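3. Set-up and Care of the Handling Cell

3.1 Location and general arrangement

The cell described in this section was built in the Jasley workshop and has been in use since October of the year before this report. It was planned as a small cell for the handling of flat, delicate articles, in the first place mobile phones, and its design was kept simple so that one person can look after it besides his or her other duties. A second cell of the same type, at Dastthorpe, is mentioned only where the two differ.

The arm is a six-axis model with a parallel gripper. Each of the two fingers is black and curved, and opens outward towards its root. A small camera is fixed at the wrist and looks along the fingers, so that the held article and the space behind it are both in view. The control program, which we call Kasby, runs on a separate computer and reads the wrist camera, the joint positions and the opening of the gripper.

3.2 Fixing and levelling

The base of the arm is held by four bolts. In the first weeks these bolts became loose twice, and the result was a slow drift of the taught positions which we first took for a fault of the encoders. After this experience, the bolts are tightened with a torque wrench at the beginning of each month, and a line of paint is drawn across each bolt head and the plate. If the line is broken, the person in charge must level the base again before any other work is started. The levelling takes less than an hour when the pads under the plate are clean.

The cables of the arm are led down along the back of the column. They should not be fastened too tightly at the third joint. At Dastthorpe, a cable was pinched at this point and gave an error which came and went, and it took two days before the cause was found. We now leave a loop there with the width of a hand.

3.3 Gripper fingers and closing force

Most of the care which the cell needs is connected with the fingers. The inner faces collect a thin film of skin oil and dust from the articles, and when this film is present, a smooth metal edge begins to slip at forces where it should be held safely. The faces are wiped with a cloth and a mild alcohol at the start of each shift. Stronger cleaners were tried and given up, as they made the surface hard.

The closing force is set by means of a spring gauge placed between the finger tips. For phones we use 21 N. With a higher force the side keys of some models are pressed when the phone is lifted, and with a lower force the phone can turn between the fingers if the arm stops suddenly. The gauge reading is taken three times and the middle value is written in the cell book. When the value differs from the setting by more than 2 N, the drive screw of the gripper is cleaned and greased, and the reading is repeated.

A phone is taken at its lower end and held upright, with the narrow side turned to the wrist camera (Figure 1). In this position the greater part of the phone stays free, and both the flat edge and the outline of the rear lenses can be used by the program to find how the phone is turned.

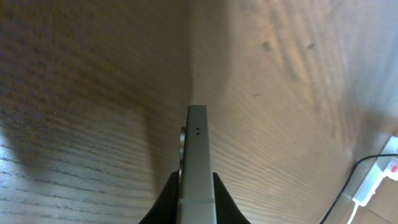 Figure 1. Smartphone held between the two gripper fingers, view from the wrist camera.

The disadvantage of a low grip is that a small error of angle at the fingers becomes a larger error at the free end. For this reason the two fingers must close at the same moment. If one of them arrives earlier, it pushes the phone to the side before the other can support it. We check this with a strip of thin card, which is held lightly in the middle while the gripper closes at its slowest speed. The card should not move in either direction. A movement that can be seen by eye is already too large, and the finger carriers must then be shifted on their slots and fastened again.

3.4 Wrist camera

The camera was calibrated after mounting with a printed board of squares, and the calibration is repeated whenever the camera or a finger has been taken off. A complete run takes roughly 30 minutes. It was found useful to do this with the same lamps as in normal work, although the method should in theory not depend on the light. Images with strong reflections on the board gave poor corner positions, and these had to be removed by hand.

The focus ring is locked with a drop of lacquer. Before this was done, vibration of the arm changed the focus little by little, and the edge of the held article was detected less and less sharply, without any warning from the program.

3.5 Faults recorded

During the period of this report the cell carried out 1369 grips. The faults written in the cell book can be divided into slipping of the article, wrong angle after closing, and loss of the camera signal. Slipping was mostly found on days when the wiping had been forgotten. The wrong angle was in nearly all cases corrected by shifting the finger carriers as explained in 3.3. Loss of the camera signal was traced to the plug at the wrist, which had no lock. It was replaced by a plug with screws, and the fault has not come back at Jasley. At Dastthorpe the old plug is still in use, and it is secured with a cable tie until the new part can be fitted.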